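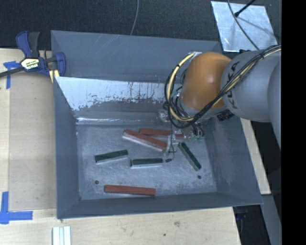
One reader wrote under my October post that a deep bin is the worst thing you can put in a shed, as everything sinks to the bottom and you end up buying it again. I've been chewing on that all winter and I think they're half right (sorry to the half of me that bought the bins). Deep bins are fine for big stuff and hopeless for small stuff, and most sheds are a mixture, so what follows is how I sorted mine out over one long weekend and a few evenings.

How to sort out a shed full of odds and ends

Posted Sunday, April 3, 2022

What you'll need

A dry day, or at least a dry morning
An old sheet or tarpaulin
Something to write with that doesn't wash off
Masking tape
A few tubs with lids, small ones
One or two big open bins for the long or heavy bits
Gloves
Tea

Step 1. Get it all out

Yes, all of it. I tried doing mine a shelf at a time last year and simply moved the mess from left to right. Spread the sheet on the grass and start carrying. Leave the mower and anything with petrol in it well off to one side. If you've got paint tins, stand them together so you can see how many whites you own. I own a lot of whites.

Sweep while it's empty. Get into the corners and look for damp, and if the floor is wet along one wall, find out why before you put a shelf there. Mine was a gutter full of moss.

Step 2. Sort by job, then by size

This is where I went wrong the first time. I sorted by material, so all the metal went in one heap and all the wood in another, and then when I wanted to hang a picture I had to visit four places. Sort by what you'd be doing when you need it. Hanging things up. Fixing the fence. Bikes. Plants. Painting.

Once you've got your job heaps, split each one by size. Anything smaller than your thumb goes in a tub with a lid. Anything up to the length of your forearm can go in a shallow tray or a drawer. Only the big things go in a deep open bin, and even then I'd put in just enough to cover the bottom so nothing has to be dug for. When it starts to pile up, that's your sign to have a clear-out!

Step 3. Be strict about offcuts

Oh, the offcuts. I'd kept bits of skirting from a house I don't even live in any more. My rule now is that an offcut has to be longer than my arm or belong to a job I can name out loud. "It might come in handy" isn't a job. Everything else went in the car and off to the tip at Clikstead, which takes wood and metal in separate skips, so it pays to load the boot in that order. Have a look at the opening hours for your own tip first. I have sat outside a locked gate with a full car more than once.

Step 4. Put up the shelves

I bought two sets of Nurmi shelves, the bolt-together kind, 64 cm wide, and they went up without any swearing worth mentioning. Put the bottom shelf high enough to get a broom under. Fix the top to the wall even if the leaflet says you needn't, especially if you've got children or a cat that climbs.

Heavy stuff goes low and light stuff goes high, with the things you reach for every week in the middle. Keep weedkiller and the like up top, or in something that locks.

Step 5. Label as you go

Don't save the labels for the end, you'll be tired and you won't do it. I used Plusten tubs for the small things and Tuliten labels for the fronts, a roll of 200, and they've stuck well through the cold. Masking tape and a marker does just as well for the first month while you're still changing your mind about what lives where.

Write the label in the words you'd use when looking for the thing. One of mine says "things for hooking other things onto" and I've never once failed to find it.

Put the label on the side as well as the lid if you're going to stack them. I forgot, and did 23 of them twice.

Step 6. Leave a gap

Keep one shelf empty, or half of one. You'll come home with a tin of something and it needs somewhere to land that isn't the floor. I also keep one tub marked "don't know" and go through it when it gets full, which so far has been twice.

What it cost

The whole lot came to £104, and most of that was the shelves. You could do it for next to nothing with jam jars and a bookcase from the free pages, but do check the back panel if you go down that road, as the thin ones swell up in a damp shed and push the shelves out of line.

A few small things

If your shed leaks, put the tubs off the floor on a couple of battens.

Hang long tools from the wall by their heads, with the sharp ends pointing in.

Oil anything that rusts before you put it away, a quick wipe with a rag will do. And let the rag dry out flat outdoors before you bin it if you've used linseed oil, as a scrunched-up one can catch fire by itself.

I'm doing the cupboard under the stairs next, as soon as I can get the door open.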